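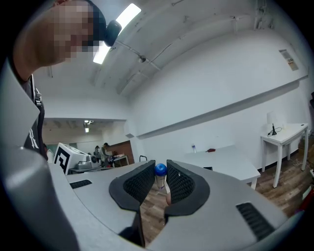

Stop counting episodes

By Yaryna Holovko
2024-11-30

1459. That's the number on the whiteboard, and people walk past it and nod. 1459 episodes of picking up small things off a table. Sounds like a lot. I collected a good share of them and I want to argue that the number is close to useless and that we should wipe it off the board.

Quick version for people with meetings: a learning system gets better from examples that differ in ways that matter. We are paid, praised and scheduled by how many examples there are. Those two things drift apart within a couple of hours of work, and the drift is invisible in every report I have seen.

Longer version follows. Wrote it fast, between sessions, sorry for the mess.

What a morning looks like

You strap the camera on your head. You pick up the two grippers, one per hand. Calibrate, wait, calibrate again. Then you do the task. Reach, close, lift, put down, open. Reset the table. Again.

The first ten are good. They're slow and a bit clumsy and you look at what you're doing. You change your approach halfway because the bottle is nearer than you figured. Your left hand hesitates while the right one sorts itself out. All of that is information. Somebody who watched those ten would learn how a person deals with a thing they haven't quite got a plan for.

By the fortieth your hands have a plan. Same approach angle, same height, same little wrist roll at the end. You put the object back where you picked it up from, more or less, since that's where your hand already is. Fast, clean, beautiful to look at. The dashboard loves you. And episode forty teaches the model what episode thirty-nine taught it, which was what thirty-eight taught it.

I'm not blaming anyone's work ethic here. I do it too. Hands want to be efficient, it's what hands are for. But if the pay and the praise go by the count, then you are paying people to go numb.

Gilberto Tello, who runs the training side at Tralleo, disagrees with me on this and has for a while. His line is that volume forgives. Collect enough and the variety shows up on its own, because people get tired in different ways and lights get switched on and off and somebody bumps the table. Fine. Some of that is true! I've seen a batch saved by a bumped table. But I don't want to build a program on bumped tables. If the accident is the useful bit then do the accident on purpose, and do it early, while the person holding the grippers is still paying attention.

The clean table problem

Second complaint. Everybody tidies.

I understand why. A clean setup is easier to reset, easier to check, and it looks right when someone from upstairs comes by. White table, white wall, a few objects. But the homes and stockrooms these policies are supposed to end up in have cords on the floor and a lamp in the wrong spot and a bottle someone was drinking from. A model that has only seen order treats a stray cable as an event.

So my rule for my own sessions, which I never got approved by anybody, is that the background stays as it is. Whatever is lying around lies around. Bottles stay on the table. The coiled cable on the side table stays. If it's in reach and unsafe, it moves; if it's only ugly, it doesn't.

Fandach, our pick policy, got trained on two batches in July. One from the tidy room and one from a room left alone. Same number of episodes, same people, same objects. Then we put it in front of a table it hadn't seen. The untidy batch gave us the better grasps. Small test, I know, and Gilberto will tell you it's small before I finish the sentence. It's still the only test anybody ran. The tidy rule had no test behind it at all, it was just a habit from when we shot demo videos.

People ask me if clutter hurts the learning. It can slow it. The curve comes down later and it looks worse on the slide for the first stretch. I'd take that trade every time, and I think a lot of teams don't because the slide is due before the curve comes down.
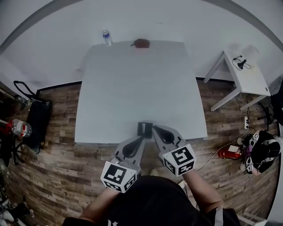
Keep the fumbles

This one I'll be stubborn about.

Our current guidlines say that if you drop the object, you discard the episode. Press the button, reset, start over. Same if you miss the first grasp. Same if you close on the edge of the thing and it skids away from you. The thinking goes: we want to show the system how to do it right.

But look at what gets thrown out. You miss. You see that you missed. You open up, back off a little, come in lower, get it. Those few seconds hold the single most valuable thing a human does in that room, and we delete it. Then six weeks later there's a meeting about why the policy freezes after a failed grasp. It freezes because it has never in its life seen a failed grasp! We made sure of it. We had a button.

I went through one of my own discard folders. 12 episodes from one session, all tossed by me, following the rules. Three were real garbage, tracking lost or the markers out of view for too long. The other nine were recoveries. Good ones. One had me swapping hands in the middle because the right side couldn't get under the object, and the left could. I'd give a full afternoon of clean picks for more of those.

The counter-argument, which I take seriously, is that if you keep the fumbles the model learns to fumble. Yes, if you dump them in unlabeled and walk away. So label them. Mark where the mistake ends and the fix begins. It's an extra key press. The annotation crew at Sönmez offered to do it after the fact, and they're careful, but they weren't there. The person with the grippers knows the moment it went wrong. They felt it through the handle.

Which brings me to the handles.

Hands know things the files don't

When you hold these tools for a few hours you learn stuff that isn't in any channel we record. The pads grab differently on smooth plastic than on something soft. There's a point right before a slip where the squeeze changes. You can tell when you've got a bottle by the cap only and it's going to swing. None of that is in the video, and the jaw opening only hints at it.

And at the end of the session all of that walks out the door with the person, because the form has a box for number of episodes, a box for equipment issues, and that's it.
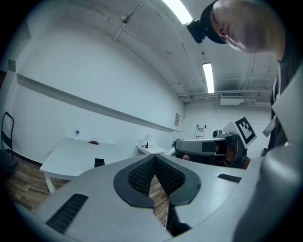
A gripper with its small camera on top and the marker card at the back.

What I want is one more box. Free text. What did you notice. Let people write "red thing kept rolling when I came from the left" or "started doing it the same way every time after lunch, wasn't thinking." That last one would be worth gold. You could downweight a whole block of episodes from a sentence like that. You will never get that sentence from someone who is behind on their count.

I raised this with Grirkeo, who make the logging software we use, and they said a text field was easy and could be in the next release. So the software is not what's holding it up. We are. Somebody has to read the notes, and reading notes doesn't produce a number.

Who does the collecting

A touchier subject. There's a view in this business that collecting is the low end of it. You bring people in by the hour, show them a video, hand them the grippers, and the smart part happens later on the GPUs. I've heard it said in those words with me in the room, wearing the headset.

I think it's backward and I think it costs money. The collector makes a hundred small choices about where the object goes, which hand leads, when to stop, what counts as done. Each of those lands in the data. By the time anyone clever looks at it, the choices are made. You can filter. You can reweight. You can't get back a variation that no one performed.

So let collectors see the policy run. Such a cheap thing. The first time I watched Fandach try a pick, I saw my own wrist roll in it, the lazy one, at the end, for no reason. I was embarassed, and I have never collected the same way again. One viewing did more than the whole training video. Most people who come in to collect never get that viewing. They record, they go home, and the model that moves like them runs in some other building.

What I'd do instead

Take the total off the board. If there has to be a number, put up the number of different starting layouts, and make it hard to cheat. Cap a run on one layout at 12 and then change something real: the table, the side you stand on, which hand goes first. Keep every recovery and mark it. Let the room be the room. Add the text box and pay somebody for the time to read it. Show the collectors the result, while they're still on the project and it can do some good.

Would the total go down? Sure. By my guess we'd lose a chunk of the daily count in the first week just from the layout changes. Gilberto thinks we'd lose more and that I'm underselling the cost, and he may be right, he's better with budgets than I am. He has agreed to a side-by-side though. Two teams, same hours, one chasing the total and one working my way, with a test table neither team has seen.

I've asked for the ugly table. The one with the wobbly leg.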